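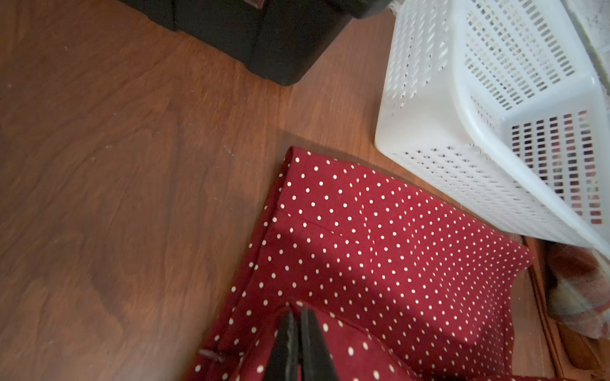

How to Fix Small Wall Damage Before You Move Out

Last updated: Tuesday, June 30, 2020

I have moved out of three apartments in Mistham and filled the walls in every one of them before handing over the keys. The last was unit 902 in the Akier building, where I had put up far too many shelves. These steps cover nail holes, screw holes, anchor holes and shallow dents in painted drywall. They don't cover water damage, cracks that keep coming back, or plaster walls, which need different material.

Read your lease first. Some landlords want holes left alone so their own painter can do them, and a bad patch can be charged at a higher rate than a plain nail hole. If the lease doesn't say, send a short email and keep the answer.

What you need

Lightweight spackle, a small tub
Setting-type joint compound for anything wider than a pencil
A 2-inch putty knife, flexible
A wider knife, 5 or 6 inches, for the bigger patches
Fine sanding sponge
Self-adhesive mesh patch, if you have a hole where something went through the wall
Primer
Matching paint
Small foam roller and tray
Painter's tape, a drop cloth, a damp rag, a pencil

I used Clinis spackle for the small holes and had no trouble with it. Any lightweight spackle from a hardware store should do. Avoid the kind sold as a stick. It's quick to use but leaves a waxy ring that shows through paint.

Step 1. Mark every hole

Take everything off the walls, then go around each room with a pencil and put a light mark next to each hole. Do this in daylight with the lamps off. Holes behind doors and high up near curtain rods are easy to miss. I found 52 in my last place, and 13 of them were in the hallway, where I remembered hanging two pictures.

Don't use a pen or marker. Ink comes through latex paint, sometimes weeks later.

Step 2. Remove the hardware

Pull nails straight out with pliers, with a scrap of cardboard behind the jaws so they don't dent the wall. Back screws out with a screwdriver.

Plastic anchors are harder. Turn a screw into the anchor two or three turns and pull on the screw with pliers. If the anchor won't move, don't force it. Cut off the collar with a utility knife, tap what's left slightly below the surface, and fill over it. Toggle bolts can be pushed through so the wings drop inside the wall. 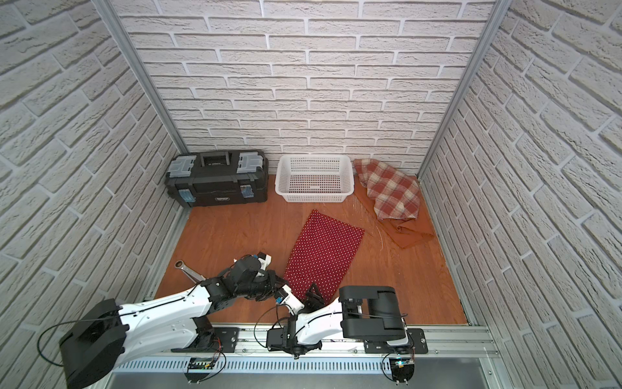
Toolbox against a brick-pattern wall.

Step 3. Clean up the edges

Most holes have a small raised ring around them. Press it flat with the handle of the putty knife, or shave it off with the blade. Trim away any torn paper. Wipe the dust off with the rag and let the wall dry.

If the brown layer of the drywall paper is showing, seal it with a little primer before you fill. Raw paper soaks up water from the spackle and bubbles.

Step 4. Fill

Small holes: Put a little spackle on the corner of the knife and press it into the hole. Pull the knife across once, held nearly flat, then once more at a steeper angle to take off the extra. Stop there. Going over it again drags the filler back out.

Anchor holes: Use joint compound in two thin coats. The first should sit slightly below the wall surface. The second goes over it and spreads an inch or so past the edge on all sides.

Holes that go right through: Stick the mesh patch over the hole and cover it with compound using the wide knife. You will need three coats, each one wider than the last. Anything larger than your palm should be cut square and patched with a piece of drywall — a separate job that I won't go into on this page.

Drying times are on the tub. They assume a warm room. In December, with the heat turned down because I was already half moved out, a coat that should have been ready by lunch was still soft at dinner. A fan on low helps.

Step 5. Sand

Use light pressure and small circles. Run your fingertips over the patch with your eyes closed, and if you can feel an edge, keep going. Sand the edges more than the middle. Wipe the dust off afterward with a barely damp rag.

Hold a flashlight flat against the wall and shine it across the patch. Low spots show up as shadows. Fill them again now, before any paint goes on.

Step 6. Prime

Dab primer on every patch, including the small ones. Bare spackle takes paint differently from the wall around it, and the spot will look dull even in the same color.

Step 7. Match the paint

Ask the building office first. Many buildings use one color throughout and will give you the name, or even a cup of the paint. If they can't, cut a chip the size of a quarter from inside a closet or behind a switch plate, and take it to a paint counter. Shehu Paint & Hardware matched mine from a chip while I waited and sold it to me in a sample jar. Bring up the sheen, too. Flat and eggshell in the same color don't look alike once the sun is on the wall.

Test a patch low down in a closet and let it dry overnight.

Step 8. Paint

For nail holes, dab the paint on with a nearly dry foam roller and feather it outward. A brush leaves marks that the rest of the wall doesn't have.

For larger patches, or when the match is close but not exact, paint the whole wall from corner to corner. Small differences between two walls are hard to see at a corner. In the middle of a wall they are easy to see.

Clean the knives while the compound is still wet. Scrape leftovers into the trash — joint compound sets hard in a drain. Take dated photos of each wall when the paint is dry and keep them until your deposit comes back.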